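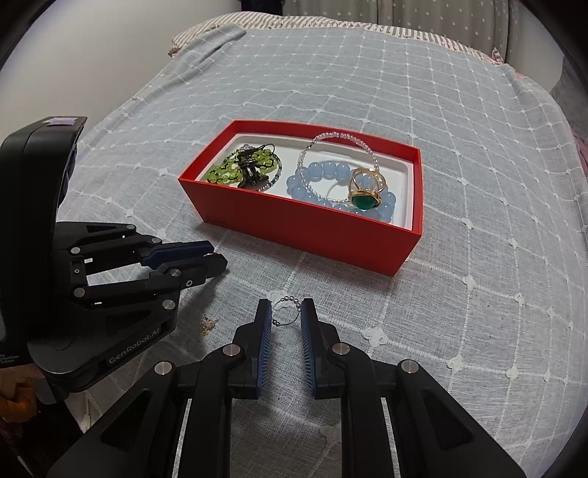 Notes from the Print Room

April 3, 2024

Dear friends,

Spring has come to Varnomcombe at last, and with it the happy news that our woodcut show is nearly ready to hang. I have been looking forward to telling you all about it, so please pour yourself something nice and forgive me if I go on a bit.

The show is called Cut and Pressed, and it brings together 42 prints by Milagros Magbanua, who has been carving blocks in the same upstairs studio on Avidby Lane for most of her working life. Many of you will remember her harbor pictures from the group show we had a few years back (the big one with the gulls went home with a very happy couple from Belmonte, and I still miss seeing it by the stairs). This time she is showing the whole range, from tiny bookplates you could cover with your palm to the large river prints that took her more than 12 months to finish.

What I love most about woodcuts is how much they leave to the paper. The artist carves away everything she wants to stay white, inks what is left standing, and lays a sheet on top, and if she has been brave with the knife you get these wonderful stretches of bare paper that read as snow or fog or a tablecloth in the sun. Milagros is very brave with the knife! Her earlier work is busier, full of leaves and roof tiles and rope, and you can follow her as she learned to leave things out. I spent a whole afternoon going back and forth between two views of the same footbridge, and I am still not sure which I like better.

Six of the original blocks will be out on the long table, and she has kindly said that visitors may touch them. Please do. You can feel where the grain pushed back, and on the pear wood block there is a slip of the gouge that she turned into a heron.

Manju Sengar has written the booklet that goes with the show. It runs to 40 pages, with a long talk between the two of them about paper, ink and the trouble with cherry wood, and it will be at the front desk from opening day. Kieran Oakley did the framing – plain ash, narrow, no mats – and I think it suits the prints beautifully.

If you would like to try your hand at carving, Janelle Ambrosio will be teaching beginners in the back studio while the show is up. Tools and blocks are supplied, but bring an apron, and wear shoes you don't mind getting ink on. Write to me and I will put your name down.

The prints stay up through the end of August, and I hope to see a great many of you before then.

Warmly,
Lorna Panganiban
Prirkia Gallery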